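第五章 双手持夹爪的装配与试拉(家用版)

作者:Radwa Fawzy
最后更新:2021-09-07

做到这一章,您手里应该已经有两只装好指垫的夹爪,以及一位开始过问餐桌何时归还的家人。前者本章负责,后者不在保修范围内。

5.1 开工前

夹爪沿用 Pesto 手持套件第 2 版的图纸,连杆部分改过一次,改动是 Abdel Hamid 在六月做的。手上若还是旧连杆,请先回第三章。旧连杆也能装上,能合拢,就是合拢的方向偶尔有自己的想法。

需要准备:

内六角扳手一把,随套件附送的那把除外,它是用来拧圆螺丝孔的。
扎带若干。
Clasov 控制板,已刷好固件。
练习用的塑料管和管接头一套,玩具店那种,颜色越鲜艳越好,掉到柜子底下容易找。
一张结实的桌子。

注意:玻璃台面可以用,但会反光。校准时若发现识别点跑到了吊灯上,请拉窗帘,不必重装软件。

5.2 装指垫

1. 断电。电源灯灭了再动手。
2. 把带棱纹的指垫推进指尖卡槽,棱纹朝内。朝外也装得进去,论坛上有 339 楼在讨论为什么夹不住东西,前一半都是这个原因。
3. 推到底时会有一声轻响。没有响声,就再推;响声很大,请看附录二“更换卡槽”。
4. 两片指垫对齐后,用手合拢夹爪,从侧面看缝隙是否上下一致。

说明:指垫深蓝浅蓝混用没有关系。同一批料打出来的颜色从来没有一致过,我们后来管这叫配色方案。

5.3 紧固连杆

1. 先把所有转轴螺丝拧到刚刚带上劲,再逐个拧紧。一次拧死一颗,最后那颗一定对不上孔。
2. 拧到夹爪能靠自重缓慢张开为止。纹丝不动是太紧,哗啦作响是太松。
3. 在转轴端面点一滴润滑脂。一滴,不是一勺。多出来的会顺着连杆流到指垫上,接着流到您的桌布上。
4. 空夹 70 次,再检查一遍螺丝。

小心:连杆之间的三角形空当刚好容得下一根小指。请不要验证。

5.4 接线与上电

1. 左手那只接 A 口,右手那只接 B 口。接反了不会烧,只会让录下来的数据左右互换,您会在三天以后才发现。
2. 线缆沿手柄内侧走,每隔一段扎一道,腕部留出余量,手腕转到底时线不应绷直。
3. 上电,等待 22 秒。期间不要捏夹爪,控制板正在记零点,它会把您捏着的位置当成人生的起点。
4. 运行 Skikau 里的“双手自检”,两条曲线都应随夹爪开合起落。有一条躺平,多半是插头没到底。

5.5 接头试拉

这一步检查两只夹爪能否配合:一只稳住接头,另一只对付管子。听上去像三岁孩子的功课,三岁孩子确实做得比较快。

1. 先用手把一根管子插进接头的一个臂里,插紧。
2. 一只夹爪张开,从下方套住接头,让接头位于两片指垫之间。
3. 另一只夹爪从侧上方伸过来,指垫贴住管子。
4. 确认两只夹爪的外壳互不相碰,再慢慢合拢。

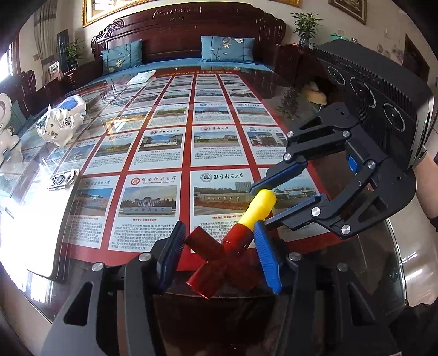
图 5-1 双爪就位:一只在下,张开围住红色接头;另一只斜伸过来,指垫贴着黄色管子。

5. 顺着管子的方向往外拉,力量逐渐加大。不要左右掰,接头便宜,连杆不便宜。
6. 管子脱出后,原样插回去。插回去比拔出来难得多,请预留一个晚上。
7. 换手,重复一遍。

如果夹爪打滑,依次检查:指垫朝向;指垫上有没有润滑脂(见 5.3 第 3 步,您点的是一滴吗);夹持位置是否太靠指尖。

如果接头跟着管子一起飞走,说明稳住接头的那只手合得太晚。两只手先后合拢的次序要练,软件里没有这个选项。Abdel Hamid 曾经答应加上,目前仍处于答应状态。

5.6 收工

1. 先在 Skikau 里保存记录,再断电。次序颠倒的话,请从 5.5 重新开始,权当巩固。
2. 用干布擦净指垫,夹爪微微张开存放,别让指垫长期互相压着。
3. 数据线松松绕成圈,不要缠在连杆上。
4. 把接头和管子收进盒里,桌子还给家里。

下一章:第六章 腕部标定

分享 22 | 评论 70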